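The Cup Lady of Bay Two
My summer teaching robots the dullest job in the break room

The first thing I learned about teaching a robot is that you have to stop being good at things. I have filled a coffee station in my life. I waited tables for years, I can carry four plates, and I can restock a cup dispenser while telling somebody where the restroom is. None of that was welcome at Brarkow, where I spent most of July with a camera on my forehead, picking up paper cups.

Brarkow is a small outfit on the second floor of an old print shop, and what it makes is mostly lessons. Other companies build the arms and the grippers. Brarkow sends them hours and hours of people doing chores, filmed from roughly where the robot's own eyes would be, so the machine has something to copy. They call each run a demo. I signed up because I wanted to write about it and also (fine) because they paid by the shift.

My chore was cups. Get the stack, bring it over under the dispenser, get the cups up into the tube, hands back down. Start over. I was told to go slow, slower than felt sane, and to keep both hands where the camera could find them. Try it at home sometime! You'll be amazed how often you look away from your own hands. 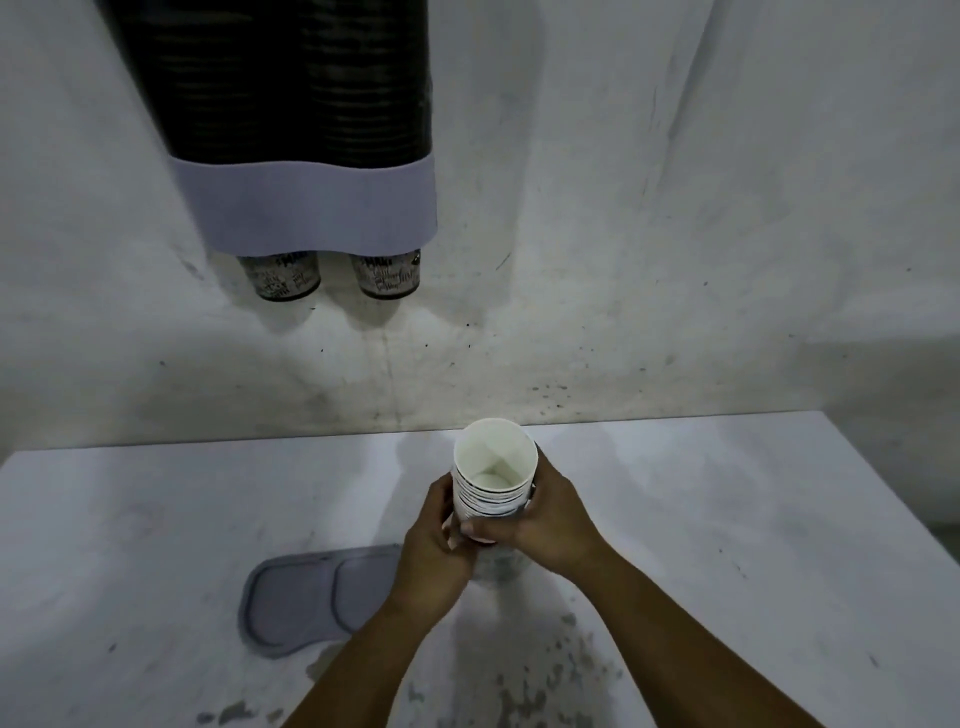

Both hands on the stack, under the twin tubes at the coffee counter.

The counter isn't pretty. There are coffee-colored habits all over this building, and I asked on my first morning whether we should wipe everything down before we started. Absolutely not, I was told. A robot that has only seen spotless counters gets confused by a speckle, so the stains stay, and so does the gray tray. I have never felt so professionally supported in not cleaning.

The project I was feeding is called Bronuleck, and the goal when I got there was 2,000 good demos of the cup job. Good is the word that hurts. A demo gets tossed if you fumble, if you hesitate too long, if your wrist blocks the view at the wrong second, or if you scratch your nose. I did 873 of them myself, and I'd rather not say how many of those got tossed, but I can tell you that July is allergy season for me.

After a week my hands started to feel like somebody else's. I'd catch myself at home holding a box of spaghetti upright in both palms, very carefully, as if there might be a review. I got opinions about cups, too. Squeeze a stack too hard and the rims go oval, and then it won't slide. Hold it too gently and the bottom ones want to leave.

That grip stuff is exactly what the camera has trouble with, by the way. It can see where my fingers are but it has no clue how hard they're pressing. So there's a second way of doing this, and they let me try it for an afternoon over at Sotomayor, the shop across town that builds the arms. You sit in a chair with a handle in each fist, and whatever you do, two big metal arms do it too, a hair later. I felt like a genius for about a minute. Then I went for a stack of cups and flattened it like a soda can. My second try I got it off the table and threw it (I did not mean to throw it) at a filing cabinet.

The remote setup gives the robot a lesson in its own body, with its own clumsy fingers, and those demos are worth a lot more apiece. They also take forever. Nearly 400 was the most Sotomayor had ever gotten out of one operator in a month, and I believe it, my shoulders were shot by dinnertime. Bare hands are quick and cheap. So Bronuleck gets a big pile of the one and a little heap of the other, and the people who train it argue over the mix all day long. 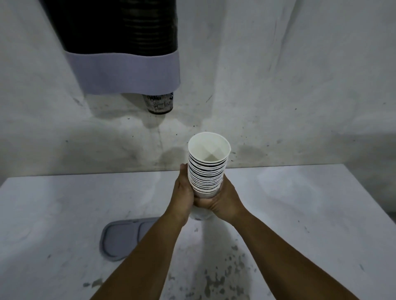
Stack upright, palms together at the bottom: the hold I used most.

When I turned in my headband the total stood at 2,189, counting everybody's, and they were already talking about lids. Bolis, the vending company that's paying for all this, wants lids by winter. I went back one evening to see the arm have a go at what we'd taught it. It reached over, closed on the stack, stopped, and shifted its grip a little lower before lifting.

I do that. I've always done that, and I never noticed until I saw it come out of a machine. It got the stack up under the tube on the third try, and I clapped, all by myself, and then somebody reset the cups and they ran it again.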